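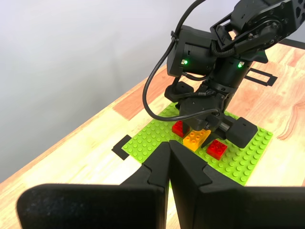

Figure 1. Green studded baseplate on a light wooden tabletop.

Storage and return of building bricks in a toy library
Project report, second term
April 11, 2026

1. Background

The toy library in Brornalen lends toys to families in the same way as a normal library lends books. Building bricks are the most wanted item, but they also give the most work. A box goes out complete and comes back with pieces missing, or with pieces from another set mixed in. In our project we wanted to find out if a different way of packing can reduce the time which is used on checking.

The library has 111 boxes of bricks. Most of them were bought used, and the original instructions are often lost. The boxes are of the type Hedeck, with a flat lid and no inner division.

2. Method

We chose 2 groups of boxes. In the first group we changed nothing. In the second group we sorted the bricks by colour into cloth bags and put a printed card in the lid, which shows how many bags should be in the box. The baseplates were placed at the bottom, under the bags, so that they do not bend.

At each return, one of us checked the box and wrote down the time in a notebook. We weighed the box too, with a kitchen scale. Our first idea was to count every brick, and we did this for one large box. It contained 2501 pieces and took the whole afternoon, so for the rest of the boxes we used only the weight.

3. Results

The boxes with bags were quicker to check. The difference was clear for the large boxes and small for the little ones, where one look is enough in any case. One box came back almost 600 grams lighter than when it was lent. The family found the missing bag at home and brought it the next week.

Bricks from foreign sets were still a problem in both groups. The weight does not show it when a child has exchanged one brick with another of the same size. The parents also did not always use the bags. Some boxes came back with all the bricks put together in one bag – the other bags were folded nicely on top.

4. Discussion

Sorting by colour was easy for us to explain, but it is perhaps not the best choice for building. In the conversations at the desk, several parents said that their children look first for the shape and after that for the colour. We had read the loan guide from Radulović, which recommends sorting by size, and we should have tested this as well.

Our period was short and there was a school holiday in the middle of it, so fewer boxes were lent than we had planned. We also did not always have the same person for the checking, and some of us are faster than others.

5. Further work

In May we will try sorting by size with the smaller boxes. The Bollon branch has agreed to use the same cards, and the notebook will stay at the desk until then.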